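Dinwood store adds garment folding table beside drinks shelving

2020-03-03

The Trastden store in Dinwood has put a garment folding table into use in front of its bottled drinks section. The table has a smooth, pale top and is used for shirts and other light clothing returned from the fitting area. Folding was previously done at the service counter, where it competed with bagging and refunds.

The store carries 442 clothing lines and handled 1846 returned garments in its last reporting period. Of the lines carried, 58 are shirts. Store manager Kristine Talavera said shirts take the longest to fold because the sleeves have to be set before the body is turned in.

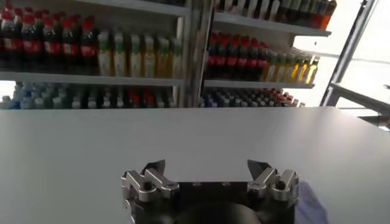
Under the new procedure, each garment is laid flat, checked at the collar and hem, smoothed from the center outward and folded to a standard width. Items with marks or open seams go to a separate bin for inspection. Finished stacks are moved to the clothing floor twice per shift.

The drinks shelving was not changed. Cola in red-labeled bottles and a yellow drink with green caps remain in side-by-side rows behind the table, and restocking is done from the aisle end.

Lefteris Karamanlidis, who drew up the floor plan, said the location was chosen for its lighting and its distance from the checkout line. A lavender shirt was among the garments on the table.

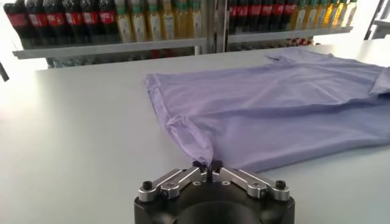
Will the table stay in this location?

The current layout runs through April, when the store will compare folding times with those recorded at the service counter. The table may then be moved closer to the clothing floor.

Clothing returns are still accepted at the service counter during normal opening hours. A receipt is required.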